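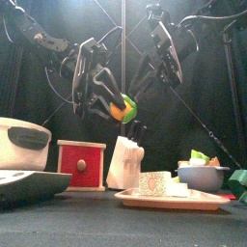
A toy bell pepper, the white knife block and the little red drawer cabinet, with a white pot at left.

Plurkden opens its play kitchen corner in Herkport this January

HERKPORT — I've been making and selling toy kitchen things under the name Plurkden for a good while now, and I've never had a proper place for people to come and look at them together. Starting in January, I do. The Plurkden play kitchen corner opens on the ground floor of the old Trevberg building in Herkport, and I'd love for you to bring the kids and stay as long as you like.

I'm writing this release myself, so please forgive me if it sounds more like a letter than an announcement. I tried the other kind and I couldn't get past the first paragraph without yawning.

What I wanted was a small kitchen that feels like a kitchen somebody is in the middle of using. You know how it is at home. A pot is on the stove, the vegetables are out, a bowl is sitting wherever there was room for it, and dinner is still a long way off. Most toy kitchens I see in stores are laid out so neatly that a child walks up and doesn't know where to start (or doesn't dare). I like a bit of a jumble. Give a four-year-old a pepper and a pot and they'll tell you what's for supper before you've got your coat off!

The food is where I get carried away. I'm very fond of the corn, with its bright green husk and the bumpy yellow kernels, because it's as much fun to run your thumb over as it is to cook with. The bell pepper is a cheerful orange-yellow with a green top. There's a light pink tray for collecting things in, and a small white bowl that ends up holding whatever the cook has decided is the side dish.

Then there are the drawers. I have a real weakness for a small drawer with a round wooden knob, and I think children do too. Something goes in, the drawer gets shut, and a minute later it has to be opened again to make sure the something is still there. The red drawer front was my pick after a long spell of going back and forth over blue, and I'm glad I stuck with it, as it shows up nicely next to all the white. 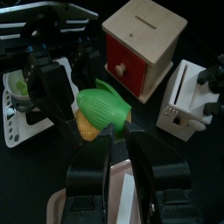
I should say a word about tidying, because parents always ask me. Yes, everything gets put away at the end of a visit, and yes, the kids help. We've set it up as part of the game. The vegetables go home to the tray, the bowl goes back to its stand, and the stove gets "closed" for the night. I've found that children who would never pick up a sock will happily close a restaurant. Bring that trick home with you, no charge.

Opening the corner has also given me the push I needed to finish a new range, which I'm calling Yook. It's a set of 83 play kitchen pieces sold one at a time or in small bundles, so a family can start with a vegetable or two and add a pot when a birthday comes along. I never liked the idea that you had to buy the whole kitchen in one go. My own kitchen certainly didn't arrive that way — it came in boxes from relatives, and half the lids still don't fit anything.

The first 100 families through the door will get to choose one Yook vegetable to keep. There's no form to fill out and nothing to sign up for. Just say hello at the counter and let the smallest person in your group do the choosing, however long it takes. I have a chair.

A few practical things. Play sessions are for ages 2 and up, with a grown-up along for each family. Strollers can be parked inside by the front window. Sessions start at 10 a.m., and the last one of the day wraps up at 4 p.m. so we can do the big tidy together. You're welcome to bring a snack, but please eat it at the front tables. Real crumbs and toy corn don't get along, as I learned while cleaning between the kernels with a toothbrush.

Teachers and day care groups can book the corner for themselves in the mornings. If you have a larger group, give me a little warning and I'll put out more pots.

Reporters and anyone who writes about toys, families or goings-on in Herkport are invited to drop in before we open and have a play. I'm happy to talk for as long as you'll let me, and I can have pieces from the Yook range set aside for you to look over.

About Plurkden

Plurkden is a small maker and seller of toy kitchen pieces, based in Herkport. The play kitchen corner is in Room 508 of the Trevberg building, where the ground floor rooms all start with a five for reasons that go back well before my time. Follow the signs from the front entrance.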